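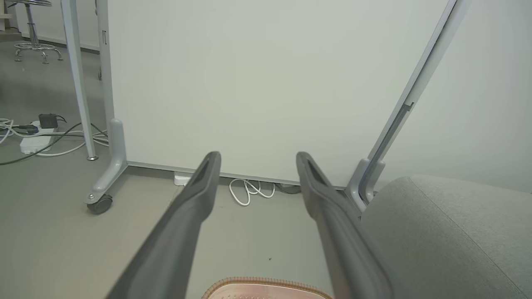
About Us

Sekerstead is a wash-and-fold laundry and uniform care service based in Drisville. We opened in May with 2 washers and a folding table, and we now serve households, schools and sports clubs in Drisville and Prultcombe.

Most of our work is everyday clothing. Customers drop off a bag or a basket, and we sort, wash, dry, fold and return it. Items are sorted by color and fabric first, and pockets are emptied into a labeled envelope that goes back with the order. We wash each customer's order separately.

Team uniforms are the other part of the business. Jerseys with printed numbers are turned inside out, washed cold and kept out of the high-heat dryers. We check the trim and the seams before folding – small repairs are done in house, larger ones go to Polat Alterations next door.
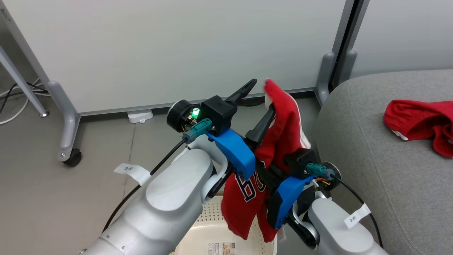
Clubs can send a full set of uniforms at once or a few pieces at a time. Sets are folded by number and packed in order, shorts under jerseys. Last season we handled 1,467 jerseys for 9 clubs, most of them basketball and youth soccer.

Baskets with holes in the sides are best for damp gear, and we ask clubs not to leave it in closed plastic bags overnight. If you use your own basket, put your name on it. We return it with the order.

Standard turnaround is two working days. Uniform sets take three. Pickup and delivery are available within 30 miles of the Drisville shop, and there is no charge for regular customers. Prices for both services are on the Rates page.

Page last updated April 1, 2019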